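Skellach (software)

Skellach is a task planning and control package for single-arm tabletop manipulators. It takes a written instruction, breaks it into short motion steps, and passes those steps to a separate arm controller for execution. The package is mostly used with two-finger grippers and household objects, and most published work on it concerns pick-and-place tasks involving bins, drawers and plates. Its developers describe it as a general planner. Independent users have tended to describe it as a capable drawer-and-bin planner with a general interface.

Contents
1 Overview
2 Architecture
3 Tabletop setup
4 Reported performance
5 Criticism
6 Related software

Overview

Skellach grew out of an earlier scripting tool called Kan, which let an operator chain fixed arm poses together and replay them. Kan had no perception of its own. If an object was moved by a hand's width between runs, the arm closed on air and went on to the next pose as though it had succeeded. Skellach kept Kan's step format and added an object detector, a symbolic planner and a recovery routine.

The name is used loosely. In the documentation it refers to the planner alone, while in talks and promotional material it usually means the planner together with the Prarnance perception module and whatever controller is running underneath. This has caused some confusion in comparisons, where a result credited to Skellach may owe more to the detector than to the planning.

Architecture

The software has three layers.

The perception layer, Prarnance, takes images from one or more fixed cameras and produces a list of named objects with estimated positions. It also assigns each object a state where one applies, such as open or closed for a drawer. Objects that fall below a confidence threshold are left off the list entirely. The planner therefore has no way to tell "not there" from "not recognized," a design choice that has been questioned since the first release.

The planning layer works from this list and from the written instruction. It searches over a small set of actions: reach, grasp, lift, place, push, pull and release. Each action has conditions that must hold before it can be used. Placing something in a drawer, for example, requires the drawer's state to be open. The default search limit is 2000 nodes, after which the planner returns the best partial plan it has found. Early versions returned partial plans without marking them as partial.

The control layer is not part of Skellach proper. The package sends target poses and gripper commands through an adapter, and the controller handles joint motion, speed limits and stopping. Adapters exist for several arms, of uneven quality. Force feedback is supported in the adapter format but ignored by the planner, so a grasp is judged by finger width alone. A thin object that has slipped out and a thin object that is held can look nearly the same by this measure.

Tabletop setup

Skellach is normally run on a plain table with a small number of containers and loose objects within reach of one arm. Containers are registered by hand before use, with the operator marking the opening and, for drawers, the direction of pull. Loose objects need no registration if they belong to a class the detector already knows. Fruit, bread, cubes and small figures are common choices. They differ in shape and color, which makes the detector's job easier than it would be on an ordinary kitchen counter.

A typical layout puts the containers toward the back and the loose objects in front of them. The arm has to clear the rim of a bin or the top of a cabinet on its way to anything else, and this is where the planner's treatment of obstacles can be checked. Camera placement matters as well. A camera at one side may see into an open drawer but lose an object behind a bin wall, while a camera on the other side has the reverse problem.
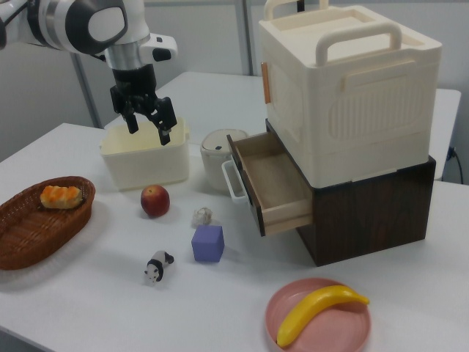
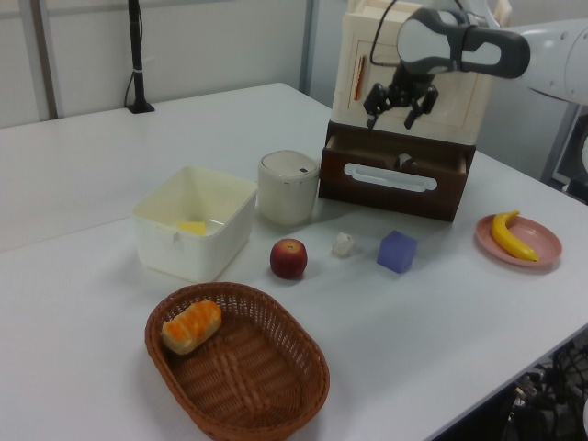

Two views of a Skellach tabletop layout with the drawer pulled out and the gripper open.

Prarnance merges detections from different cameras by position and class. The merging works well for large, solid objects with a clear outline, such as an apple or a cube. It does less well with crumpled or irregular white objects on a white table, which may be given two different labels by two cameras and then counted twice. The documentation suggests a darker table covering. Critics have pointed out that this amounts to changing the room to suit the software.

Reported performance

The developers' own evaluation consisted of 1000 runs over a fixed set of instructions, of which 805 were scored as successful. The figure is often repeated without its conditions. Scoring was done by the software, using the same perception layer that had produced the plan, so an error in Prarnance could affect both the action and the verdict on it. Instructions that the planner declined at the start were left out of the total.

A smaller set of 200 runs was scored from video. The developers state that the results were "in line" with the main evaluation but have not released a breakdown by task. Without one, it is hard to say how much of the overall figure comes from placing single objects on open plates, a task that Kan could already manage if the objects stayed put.

Longer instructions are where the package claims its main advantage. Putting an item in a closed drawer calls for a pull, a grasp, a place and a push, in that order, and Skellach does produce this sequence reliably when the drawer's state is read correctly. When it is read wrongly, the planner may skip the pull and send the arm straight at the drawer front. The recovery routine catches some of these cases by retracting and looking again. It allows three attempts by default, and since all three use the same cameras from the same positions, the second and third looks often repeat the first mistake.

Criticism

The most common complaint is that Skellach's language interface promises more than the planner can deliver. The package will accept almost any sentence and map it to the nearest known action. "Tidy the table" yields a plan, but the plan depends on a built-in table of where each object class belongs, and the user is not told that the table was consulted. Supporters answer that the table can be edited. It is stored in a configuration file that the installation guide does not mention.

A second complaint concerns simulation. Skellach ships with a simulator in which objects are rigid, surfaces do not slip and drawers slide without friction. Plans tuned there tend to transfer poorly to real drawers, which stick, tilt, or drag the cabinet along the table when pulled off-center.

There are also practical objections. Calibration drifts if a camera is bumped, and the package issues no warning when this happens. Log files record planned poses but not reached poses — a gap that makes it difficult to work out afterward whether a failed grasp was the fault of the planner or the controller.

More favorable accounts note that the plans are readable. Each step is written out in plain words along with the conditions it relied on, and a person can stop the run and edit the list by hand. Several users who are otherwise doubtful about the package keep it for this reason, treating it as a drafting tool for motion scripts.

Related software

Kan remains in use for fixed, repeated motions and can read step lists exported by Skellach.

Clirner is a separate planner with a similar set of actions. It keeps unrecognized objects on its list as unnamed obstacles, which makes it slower on crowded tables and less likely to knock things over. Claims that one of the two is more accurate than the other rest on tests with different arms, different objects and different scoring rules, and no shared test has been published.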